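Stilwood Community Help - Housekeeping and Lodging

Order of work for litter on carpet in an occupied guest room

Posted by Gramel Guest House Office

We operate a small property with low platform beds and beige carpet throughout. Our written procedure states that the waste bin is to be emptied first and the floor cleared afterward. Several members of staff prefer to bring the bin to the litter and empty it once at the end. The matter came up again in room 205, which was occupied at the time.
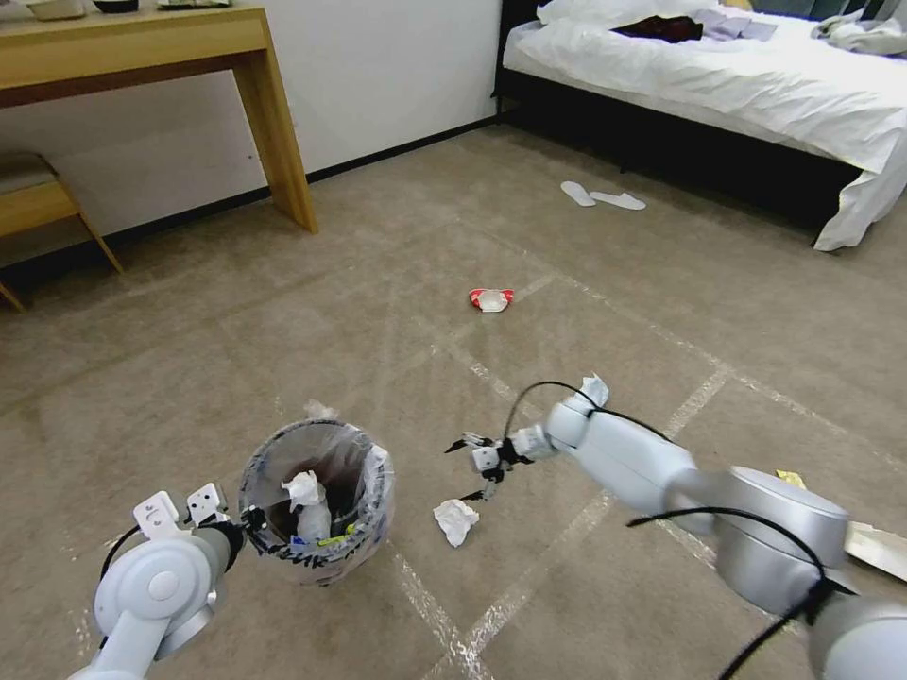
Room 205, bin and carpet on the near side of the bed.

We request guidance on two points. First, should the bin be carried to the litter, or the litter to the bin? Second, how should staff treat the guest's own belongings while the floor is being cleared? Our present sheet allows 7 minutes for the floor and does not address either point. The same sheet is used in room 223, where the layout is different and the question seldom arises.

Posted by Pace Lodging Services

Our recommendation is to carry the bin to the litter, provided that the liner is folded fully over the rim before work begins. A liner that has slipped down on one side will allow small scraps to fall between the bag and the wall of the bin, and the bin must then be wiped as well as emptied.

Staff should begin at the door and proceed toward the bed. Larger items are to be collected by hand, with gloves. Small scraps of paper should also be picked up before vacuuming, as they tend to catch in the brush. 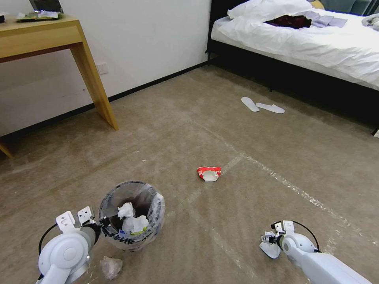 With regard to belongings, the rule at our properties is that anything on a desk or a bed is the property of the guest and remains where it is. This applies to clothing, electronic devices and papers, even when the papers have the appearance of waste. Only items in the bin or plainly discarded on the floor may be removed. If there is doubt, the item is placed on the desk and noted on the room sheet.

Slippers require a separate line in the procedure. Disposable slippers are replaced on departure - during a stay they are left for the guest.

Posted by Hetura

I agree with most of the reply from Pace Lodging Services. I would add a remark on cups.

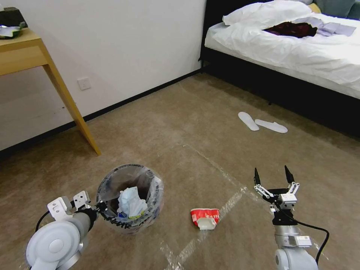
Drink containers should be the first items collected from any carpet, before tissue and before wrappers. A small amount of liquid left in the bottom can produce a stain that takes far longer to treat than the rest of the floor takes to clear. A crushed paper cup lying on its side, such as the red and white one near the bin in 205, should be lifted upright and checked before it is placed in the liner. If the carpet underneath is damp, blot it with a white cloth and do not rub.

Tissues come next. They should be handled with gloves in every case and pressed down lightly inside the bag, so that they do not stand above the rim when the bin is moved.

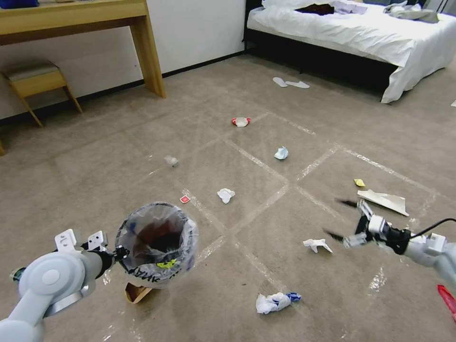
I would also advise against a fixed time for the floor. We used one for a season and found that staff left the space beside the bed base until last and then omitted it. We now ask for a final look along the base from a low position, with the room lights on. Our bags are ordered in packs of 40, and a spare is kept flat under the liner in use, which saves a trip to the cart.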